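Home | News | Projects | Funders | Contact

Filed under: Local democracy, grant updates

Hello all – Rodel Umali here with the May update on the Hurar council watch. We've posted 1712 leaflets on the ward boundary changes and had 195 replies, which I'm thrilled with! Two of the three hustings are done (Dreleo was packed, Muvell a bit sleepy), and the Amrani one is on Thursday.
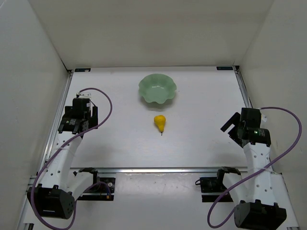

Hall hire has gone over budget, I'm afraid, so I'd like to move some of the print money across if you're happy with that. Both candidates have said yes to Amrani – fingers crossed they turn up.

Contact us | Copyright Hurar Council Watch | Back to top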